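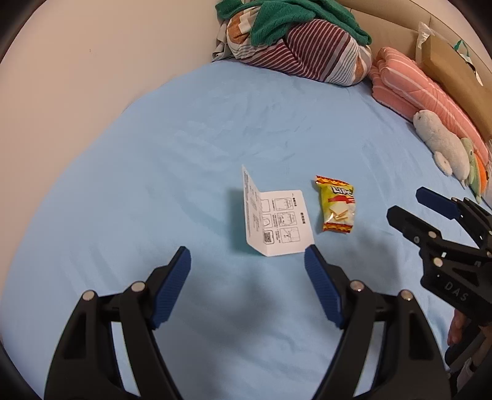 Rakberg Fitted Sheet, Light Blue - Review

Rating: 8 out of 13 on our bedding scale (corner retention, surface flatness, hand feel, wash behavior)

The Rakberg is a single-layer fitted sheet sold by Nultell in four colors and three mattress sizes. I bought the light blue in the middle size in March and have used it on the guest bed since then, in rotation with an older Brircombe sheet of the same nominal dimensions. No sample was supplied by the seller.

Construction

The fabric is a plain weave with a smooth face. Elastic runs the full perimeter, inside a folded hem with a single row of stitching. Corner seams are overlocked. On my sheet one corner had a loose thread tail at the overlock, which I trimmed before the first wash. It has not run.

The corners are sewn to a tight curve. Our guest mattress has rounded edges, so there is a small amount of spare cloth at each corner that folds under. On a square-edged mattress the fit would be closer. The sheet goes on without help if you start at the head end and work diagonally. The last corner takes a firm pull.

Surface

Tension is the weak point. The perimeter elastic holds the hem under the mattress, but it does little for the middle of the bed, and fine wrinkles and ripples remain over most of the surface after fitting. Smoothing by hand moves them toward the side and they come back once weight has been on the bed. The Brircombe, with a heavier cloth, lies flatter on the same mattress.

Whether this matters depends on what the bed is for. For sleeping, I could not feel the ripples through a T-shirt. The guest bed also gets used as a flat surface during the day, for sorting small items before they go into drawers and bags, and there the sheet does well. The pale color gives good contrast. A folded paper leaflet or a snack packet is easy to pick out from the doorway, and the fine wrinkles are too shallow to hide anything of that size. White paper is the hardest case, and even that shows clearly against the blue. I would not choose a patterned sheet for this use again.

Washing

The care label allows a warm wash and low tumble dry. I wash warm and line dry. Shrinkage after the first wash was small enough that the fit did not change. The color has lightened slightly along the hem fold and nowhere else that I can find. There was no pilling in the first months. By late summer a light fuzz had formed in the shoulder area, on one side only - the side guests tend to take.

Ironing removes the wrinkles, but they return within a night. I stopped ironing it in April.

Crumbs brush off easily with the flat of the hand. Grease marks come out in a normal wash if treated the same day. One mark left over a weekend needed a second cycle.

Comparison

The Brircombe costs more, lies flatter and dries slower. Its corners are looser, and it came off the foot end twice during the same period. The Rakberg has not come off at all. I have also used the Chiang jersey sheet on this bed, and it stretches over the rounded edge better than either, but it attracts lint and I gave up on it.

Points for

- Hem stays under the mattress
- Plain light color, good background for small items
- Fast drying on a line
- Stable size after washing

Points against

- Does not pull flat across the middle
- Light fuzz after months of use
- Overlock finishing could be neater

I have ordered a second one in the same color for the other room. Anyone who wants a smooth, hotel-style surface should look at the Brircombe and accept the loose foot end, or use sheet clips with it.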